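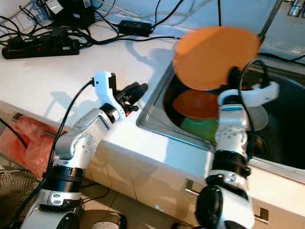
Sink end, stainless sink and the orange disk.

September, 3 pm. Hiltadov starter, batch 21

Fed at 8 this morning, 300 g rye flour plus 218 g water. Too stiff really, the Custau flour drinks far more than the old stuff did. Doubled by noon, smell fine, a bit sharp, less pear than last week. Put half in the cold cupboard, half left out on the shelf.

Volker Meinecke wants the stiff one for the Nyamweya loaves. Told him wait until tomorow, crumb on the last lot was gummy under the top crust. He thinks oven, I think the dough went in young. Will bake 3 side by side, same weight, same tins, and cut them cold. No cutting early this time!!

Salt – check the tub, the label has come off and I'm not sure it's the fine one. Tasted it, no wiser.

Flivier proving baskets: still sticking at the base. Rice flour next, not wheat. Brush them out dry, don't wash.

4.20 pm. Shelf half has domed and is just starting to dip in the middle. Cupboard half hardly moved. Fed the shelf one again, bit more water, didnt weigh it (sorry). Next look before I lock up.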